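Cladesard Institute
Household Tasks Thread, 3/29/20

1/ We are often asked whether machines can yet be trusted with ordinary chores at home or on the shop floor. This thread sets out our present view. It starts with small jobs at a table: a basket, a plastic bag and a gripper with two black rubber pads.

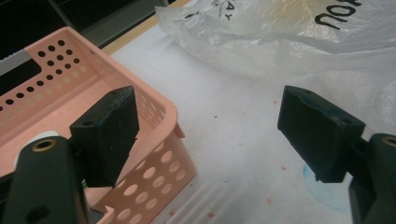
2/ Our short answer is "some of them, some of the time". A machine that does one chore well in one room may do it badly in the next. We ask readers to keep this in mind when watching any demonstration, including our own.

3/ Stiff items come first. A plastic basket keeps its shape when it is touched, and its rim gives the fingers something definite to hold. In our January trials at the Prilarton site, lifting a basket by the rim was the most dependable task on the list.

4/ Bags are another matter. A thin plastic bag has no fixed shape. It folds, slides and clings to whatever is next to it, and light passes through it, so a camera may misjudge where the edge lies. Most people open one without thinking. Our machines still find it hard.

5/ The January trials covered 2,188 attempts over 8 chores. We shall publish results for each chore separately. A single overall score would hide the gap between moving a basket and opening a bag, and it is the gap that buyers ask us about.

6/ On speed: a person at the packing bench is still much faster at mixed work. The machine keeps a steady pace on repeated work, provided that the items arrive in the same place each time. Shops can often arrange this. Households, as a rule, cannot.

7/ Several members have asked about the Halonen test list. We use it for shop-floor chores only. It asks for 100 attempts at each chore with no help from staff, and any attempt in which a person steps in is marked as failed. We consider this strict but fair.

8/ For the home we use our own list, Kolteo. It allows clutter, marks on the table and poor light, and the table is not tidied between attempts. Scores are lower as a result — in our opinion they are also more useful.

9/ Our advice to small shops is to begin with a single dull task, keep a member of staff within reach, and write down every failure. Our advice to households is to wait.

10/ Comments on the Kolteo list remain open to members. Please quote the chore number when writing.

Recent from Cladesard
Folding towels: what we measured at Prilarton
Choosing finger pads for smooth items
Kolteo list: changes to the wiping chore
Notes on the Halonen rules for shops
Can a machine load a dishwasher?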